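Bought a used hybrid in June, so I'm now a person with opinions about regenerative braking. Thread, sorry.

1/ The car is a Musteck. If you haven't heard of Musteck, neither had my insurance company, who put me on hold and came back asking me to spell it.

2/ I found it on a lot in Doltville, between a boat and a truck that had also, at some point, been in the water. The salesman said the battery was "basically new." The paperwork said the battery was the same age as the car. We agreed to move on.

3/ The test drive was very quiet. I pulled out of the lot, heard nothing, and assumed I'd stalled it. I tried to start it again at a red light. The salesman looked out his window for the rest of the trip.

4/ Anyway, I paid 300 more than I planned to, because the floor mats were nice. I know.

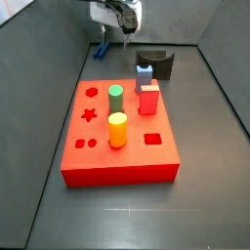

Blue prongs on the left, black block in back.

5/ Things I believed before owning a hybrid: you plug it in. You do not plug this one in. I walked around it in the driveway for a good while looking for the socket before I opened the manual.

6/ The manual has a whole chapter on the dashboard screen, which shows little arrows going from the engine to the battery to the wheels and back again. I have watched those arrows more closely than I have watched some movies. Please don't tell my passengers.

7/ My commute is Doltville to Namham, mostly hills. Going down, the battery fills up and I feel like a genius. Going up, the engine comes on and sounds like a blender with a grudge.

8/ Mileage is better in town than on the highway, the reverse of every car I've owned. So I took the slow way to work for a week to save gas. Saved a little gas. Was late every day. My boss drives a pickup and was not moved by the arrows.

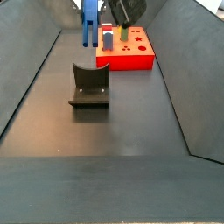
2 min read

9/ Then the warning light. Orange, shaped like a turtle. The manual says the turtle means "reduced power." I'd have guessed that from the turtle.

10/ The shop in Namham wouldn't touch it. The guy at the counter said "oh, a Musteck" the way you'd say "oh, a raccoon." They sent me to a place called Owino, which does hybrids and also, according to the sign, lawn mowers.

11/ Owino quoted me 1000 for a battery. Then they had a look at the air filter for the battery fan – I did not know the battery had a fan – and it was packed solid with dog hair. I do not have a dog. The previous owner had, I'd say, several.

12/ New filter, no turtle. If you own one of these, the vent is down beside the back seat. Vacuum it. Don't put your gym bag in front of it, either, a thing I had been doing since the day I got it.

13/ Total number of times I've told people about the vent: enough that my sister now changes the subject when I say the word "back."

14/ Someone asked if I'd buy another. Yes, but I'd get the battery tested first, at a shop that isn't also the seller. Owino does it while you wait. They have 3 chairs and 2 of them are fine.

15/ Still don't know what the button with the leaf on it does. I press it every morning. The car gets slower and I feel better about myself.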